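Product Review: Gerham Complete Plant Protein, Unflavored

Reviewed by the Nutrition Services Desk, Kinetora Athletics Association
Published Jun 21, 2025

Gerham Complete is a powdered blend of pea, rice and pumpkin seed protein sold to endurance and strength athletes who follow a plant-based diet. The association purchased two 500 g tubs at the regular retail price. The manufacturer was not informed of the review and had no part in it.

Nutrition and labeling

Each serving supplies 25 g of protein, according to the label. The ingredient list is short and contains no added sugar, sweetener or coloring. Allergen information is printed in clear type beside the serving directions. Members subject to drug testing should note that the tubs we bought carried no batch testing statement. Gerham's customer office confirmed in writing that such testing is planned but gave no date. Until it is in place, tested athletes should consult their team physician before use.

Preparation

The powder was prepared in cold water, in oat milk and in cooked oatmeal. In water it required a full minute of shaking and left a fine sediment at the bottom of the bottle. Oat milk gave a much smoother result. Stirred into oatmeal after cooking, the powder thickened the dish noticeably, and extra liquid was needed. The scoop supplied is too short to reach the bottom of the tub.

Taste and tolerance

Members of the distance squad used the product after training for 14 days in March. Most described the flavor as earthy and acceptable. Troels Hafþórsson, who coordinates the squad, preferred it blended with frozen banana and reported no stomach discomfort, including after long runs. Iason Spanos found the aftertaste too strong in water and returned to his usual soy product in the second week. These are individual impressions and should not be read as evidence of any effect on performance.
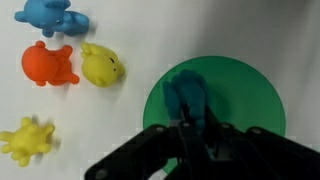 Small rubber toys and a green disk on a white surface.

Comparison and value

The Wibisono soy isolate reviewed previously on these pages dissolves more easily and costs less per serving. Gerham Complete is the better choice for athletes who avoid soy, and its plain flavor makes it more useful in cooking. The resealable lid is sturdy, although the inner foil does not peel away cleanly.

Assessment

Recommended, with reservations, for members who prepare their own meals and are not subject to testing. Those who want a quick drink mixed with water at the track should try a single serving before purchasing a full tub.

Questions concerning this review may be sent to Eifion Trevor at the Nutrition Services Desk.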